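Week 5 notes: wrist camera, open-gripper approach, and what goes in your log

Leftovers from last time first. Barış Yüksel is taking the second lab group from now on, so questions about the Inden build go to him. Same room. Bring your own headphones if the fans bother you.

Inden = our copy of the simulator with the course scenes in it. If yours still opens on the old kitchen you have the September build, delete the folder and pull again. Do not copy the new one over the old one, it keeps the old materials and then nothing matches your neighbor's.

Frames (again)

Half the homework had this wrong so going over it once more.

World frame: fixed, z up, origin at the table corner.
Base frame: fixed to the robot base. Not the same as world!! There's an offset, it's in the config.
Tool frame: between the fingertips. z points out of the gripper, toward whatever you're reaching for.
Camera frame: on the wrist, moves with the tool, but is not the tool. Fixed transform between them.

So to get from a pixel to a place the arm can go: pixel + depth gives a point in the camera frame, then camera to tool, tool to base. If you skip camera to tool your grasps will all miss by the same amount in the same direction. Which is how you know that's what you did. Sheila Garside's group had a nice plot of this, every miss landing on one little clump. Ask her to show you.

Order matters when you multiply. Write the frame names on both sides of every matrix and check that the insides match. Boring, works.

Approach with the gripper open

Four stages for the assignment:

Pregrasp. Above the target, fingers open, pointing down.
Descend. Straight line along tool z. No rotating on the way down.
Close. Stop on contact force or on width, whichever comes first.
Lift. Straight back up the same line.

Most failures are in descend. Finger hits the neighbor object because the opening was fine but the rotation was off. Check clearance on the OUTSIDE of the fingers too, not only the gap. Everyone checks the gap.

Textures and depth

Speckled surfaces are good for feature matching in principle, lots of corners. But if the block and the table carry the same kind of speckle, color segmentation falls apart and you get a mask that leaks across the edge. Wayne Sugden's fix was to use depth for the boundary and color only to break ties. Good fix, you may use it, say so in the writeup.

Shadows: a hard shadow next to a dark block will read as block. Same problem, same fix, a shadow has no height.

Anything see-through: treat its depth as suspect. The simulator can give you the thing itself or whatever is behind it depending on the render setting. Look up which one you have on before you argue with me about your numbers.

Logging

Run script is called fliltari (blame last year's class). It saves wrist view, joint angles, gripper width and the stage name at every step. A full run is up to 1,659 steps. If yours quits at 1,000 you left the default cap in, change it in the config, don't restart from the middle and glue the logs togther.

Logging rate is 30 per second. Leave it. Elsie Inskip turned hers up and the clock drifted away from the images, took most of an afternoon to find.

Seed: everyone uses 89 for the graded run. Use whatever you want while testing. Write the seed in the log header either way.

Hand in

Log file, your transform code, one page of writeup. The page should say where it failed and at which stage. A run that fails and is explained well beats a run that works and isn't explained, I mean that for the grade as well.

No screen recordings please, the Ostix upload page chokes on them. Due end of October, noon not midnight.

Partners: Evie Wragg still needs one, email her directly. Sedgwick lab machines are open in the evenings but log out when your done, the license counts you as there until you do.

Reading for next time: chapter on contact and friction, skip the proofs. Come with an answer to why two flat fingers can hold a box but have trouble with a ball. A sketch is fine. Also check the wrist view at pregrasp before you run anything long, both fingertips should be in it, and if they're not your camera transform is wrong.

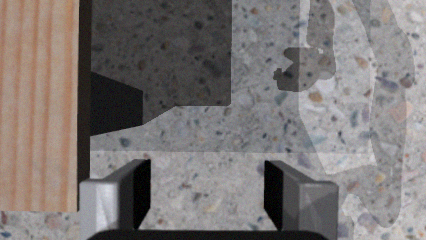

Fix that first, then do descend.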